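The Quiet Art of Keeping a Gripper Honest

Words by Nicanor Montes

There is a particular kind of patience you find in people who look after machines for a living, and I met a good deal of it at Nivow, whose workshop sits at the far end of the Foltthorpe estate, past the tile warehouse and a café that does a very decent bacon roll (I had two, over two days, and regret neither).

I had come to see how they look after the Trullance bench, a teaching station where a person wears or holds a pair of grippers and works through small jobs by hand, so that a robot can later be taught to do the same. It sounds simple enough when you say it quickly. Then you watch someone spend most of a morning getting the two grippers to agree with each other about where the table is, and you begin to see why the kettle is always on!

The morning starts with the fingers. They are opened and closed slowly, all the way, while somebody watches the reading on the screen, and if the closed figure has wandered since the day before, the zero is set again. After that come the straps, which stretch, and the cables, which twist, and the little screws on the top plates, which work themselves loose however firmly you spoke to them in February. The bench log had reached page 102 when I leafed through it, and a surprising share of it was screws.

Only then does anyone pick anything up. The test pieces are plain things, sticks and trays and the like, and they are lifted, turned and put down over a white board, one hand and then the other. A full check is 200 lifts a side, 400 in all, and it is every bit as soothing to watch as knitting.

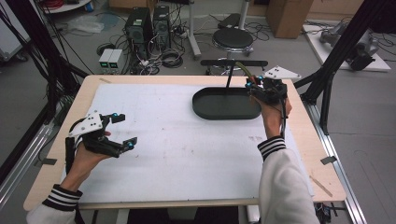

How often does a pair of grippers need setting up again from scratch?

Every 7 weeks at Nivow, and sooner if one has been dropped or had a finger changed.

The setting up from scratch is a longer business, and the bench gets to itself for the day. The finger pads come off and are wiped down, the markers are checked for scuffs, and each gripper is held against a fixed block while the tracking is matched to it. If the two disagree, you go round again. They used to do this with a block borrowed from the milling shop, until Vieira, the small firm that makes their brackets, turned them a proper one, and it now lives in a sock in the top drawer.

I was allowed a go before I left. My left hand did rather well. My right dropped the stick twice, and the log now has a line about it, dated 1 May 2022, with my initials beside it.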